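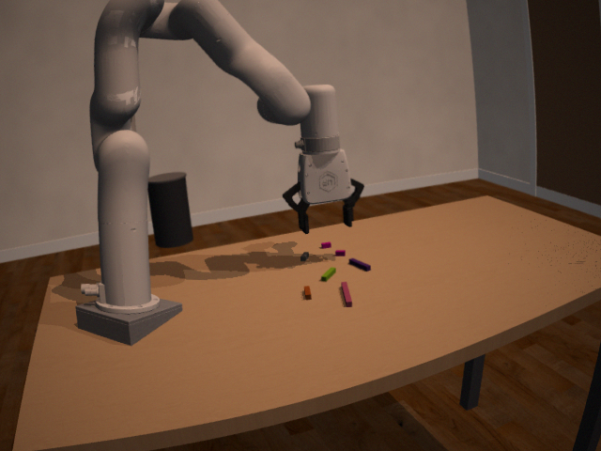

White robot arm over a tan wooden table.

Skuruveck season 2, anyone watching?

skuru_fan
Two episodes in and the talking moose still hasn't paid rent. I'm calling it the best cartoon on right now.

Barkar
Best is generous. Season one had jokes. This one has a landlord who sighs for 15 minutes.

Ullis
The sighing IS the joke. Svetozár Ondrejka could read me a parking ticket and I'd renew it.

Barkar
He's fine. The scripts are asleep.

sembiring300
Disagree on the scripts, the sauna funeral got me. But why did they change the theme song? I liked the accordion.

skuru_fan
You and the accordion player's mother.

Ullis
It's back over the end credits of episode two. You have to let them run.

Barkar
So I sat through the credits. Fine, it's good. Still dropping the show if the moose gets a girlfriend.

skuru_fan
Don't look at the April trailer then.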